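Two Hands, One Laundry Pile: Living With the Hulta Pair Kit

By Simão Loureiro
February 28, 2024

I have folded more T-shirts this month than in the whole of last year, and I did it all with a pair of plastic claws. My family thinks I've lost it. My daughter has started calling me the lobster.

The claws are the Hulta Pair, a set of two handheld grippers that came out in October for people who want to teach a robot arm by showing it how a job is done. You squeeze the handle, the jaws close, the camera on top records what your "hand" is up to, and later you feed all of that to whatever arm you've got. Mine is a secondhand Breltska on the bench in the garage, and it's the reason I said yes when the magazine asked who wanted the review kit (I may have said yes before the question was finished).

So what's in the box? Two grippers, two chargers, a spare set of finger pads, a little tool for swapping them and a quick-start card that's better than most manuals I've read. It sells for 401 dollars. There's a single-gripper version too, at 194, and if you only want to pick things up and put them down again I'd get that one and spend the difference on pads.

Setup took me an evening. Pairing the left one was instant, while the right one sulked until I updated it, and then I had to wave them both at a printed card so they'd agree on where they were. Fun party trick. After that I put them through the easy stuff: mugs, blocks, a box of crayons. All fine! The squeeze is light and smooth, and by the second day I'd stopped thinking about my fingers.

Then I got ambitious and went for clothes. 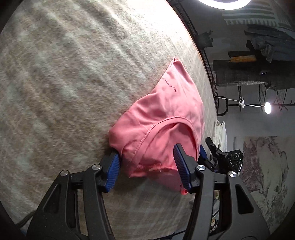

Cloth is where these things earn their keep or don't. A mug stays a mug when you grab it, but a T-shirt turns into something new every time you touch it, and you find out fast how much your real fingers have been doing without telling you. My first fold took five minutes and looked like something the dog had slept on. I kept pinching two layers when I wanted one. Hems were the easy part - there's a thicker edge to catch - and sleeves were awful, and still are.

What helps is the pads. The ridges do grab thin knits nicely, and I could drag a shirt by its shoulder without it slipping out. What doesn't help is a fluffy surface. If you fold on anything with a pile, you'll grab a tuft along with the fabric sooner or later, and then you've got a recording of yourself wrestling a rug. I called Vimala Pinto, who runs training sessions at Arruda and has used the Pair much longer than I have, and asked if I was doing something wrong. "No, you're just rushing," she told me. "Come in flat, touch down, close, then lift. And keep some of the messy ones. Your robot's going to be messy too."

She was right about the rushing. Once I slowed down I got a clean run of T-shirts, and then a decent run of towels, and by the second weekend I had 200 recordings to hand over to the Breltska. Uploading goes through an app called Plondum, and I wish I liked it more. It's quick, sure, but you can't rename a clip once it's saved, and if you record a dud you have to scroll all the way back to find it. I lost most of a Sunday afternoon to that. Hulta says a fix is on the way. I'll believe it when I can rename something.

Other gripes, quickly. My wrists were sore after an hour, and I'm not a small guy. My neighbor Jaime Seixas, who borrowed the set for a day, liked the weight but said the triggers were too far forward for his hands. The battery gave me most of an afternoon, though the right one always quit first. And the charging cable is short enough to be annoying.

Did the arm learn anything? A bit, yes. It can take a flat T-shirt and fold it in half, most of the time, and it does a fair job with hand towels. Give it a crumpled shirt and it pokes at it like a cat. I've got more recording to do before I can say if that's the kit or me, and my money's on me.

Would I buy the Pair? If you already own an arm and you have a patient household, I think so. I've got to send this set back on Friday and I'm a little grumpy about it. There's a basket of socks I never got to.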